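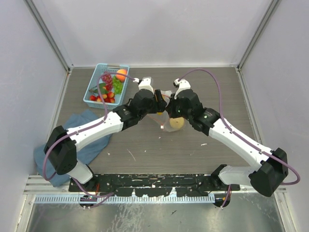
Ticket: gripper comparison, bagging cell
Opened: 17/08/2024
Status: open
Hardware: two arms, Mukotix controller, wrist cameras on both sides

Problem: with the Jusico fingers fitted, the arm that picks up the bag edge misses it or drags the whole bag. The Vrettos fingers did the same job in July with fewer misses. We want to know if the fault is in the fingers, the camera exposure or the force setting.

Checked so far:
- Finger alignment. Tips meet when closed. No change needed.
- Cable slack at both wrists. Fine through full travel.
- Force limit was at 44 percent on both arms. Left as is for now.
- Ran 6 bag pickups with the Jusico fingers. 3 failed.

Fruit handling is a separate matter and looks better. No slip faults in the log when holding ribbed or round pieces. 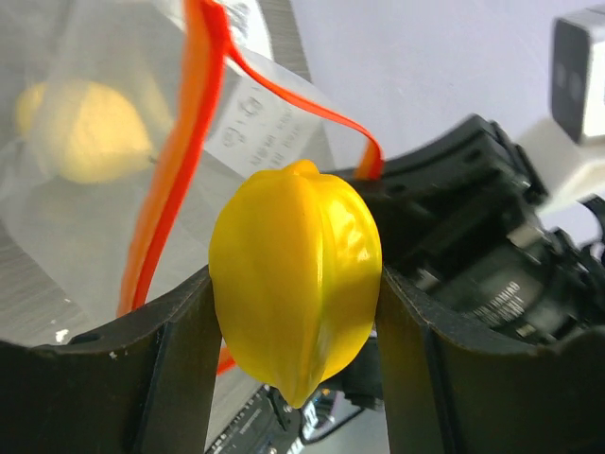

Wrist camera, star fruit between the fingers, bag behind.

Bag edge notes: the wrist camera gets strong glare off the plastic, and the edge detector in Gravari sometimes locks onto a crease. A doubled-over edge gives it a clearer line to follow, so we are starting each pickup from there.

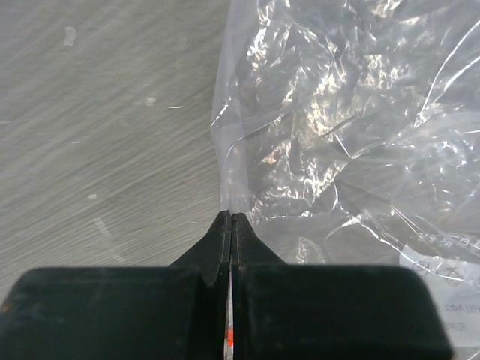

Exposure was on auto for all of the runs listed above. Next step is to fix it at 700 microseconds and repeat the same pickups before touching the force limit. If the misses stay the same, swap back to the Vrettos fingers on one arm only and log both sides separately.

Please leave the Mukotix firmware alone until this ticket is closed.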